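Rosanness and Calow Visitor Group
Minutes of the meeting held on 10 Jun 2025 at the Calow reading room

1. Minutes of the last meeting
Agreed as a true record. Matters arising were taken under item 3.

2. Drurkmont path
The upper path to Drurkmont is open again as far as the second gate. Walkers are still leaving cars on the verge at Calow. The group will ask the council for 16 marked spaces by the old station. 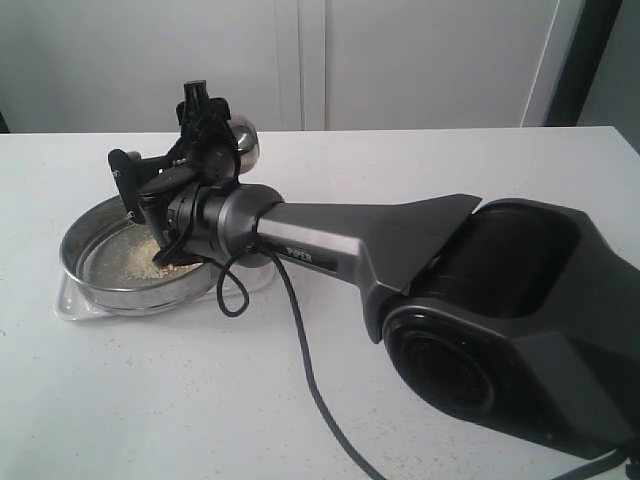

Sieve and arm on the white table

3. Leaflet
The reprint of 1,000 copies of the Rosanness walks leaflet will cost £610, including folding. Approved. The tide times will come out and a line will be added telling visitors to check them locally. The map still shows the ferry landing on the wrong side of the bay and must be corrected before printing. 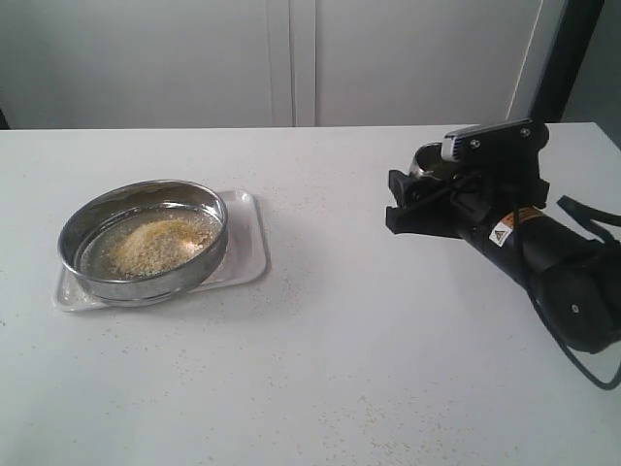

Sieve and gripper on the table

4. Boat trips
Moodley Boats will run 2 sailings a day to the seal rocks until the end of September. Dogs will be allowed on the morning sailing only. The group asked for the return time to be put on the board at the pier.
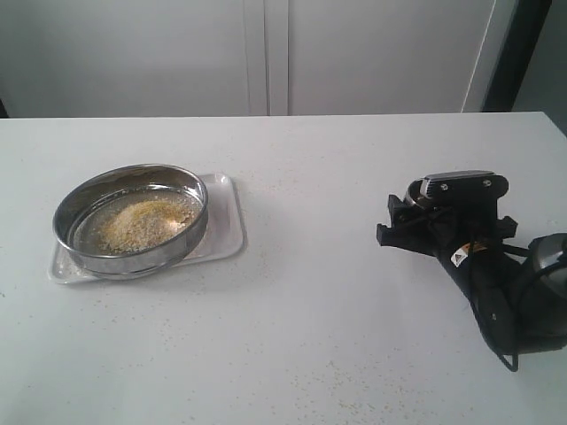

Sieve on its tray

5. Any other business
The bench at the Drurkmont viewpoint needs a new slat. The bus timetable at Calow is out of date and the operator has been told.

6. Next meeting
To be fixed once the leaflet is back from the printer.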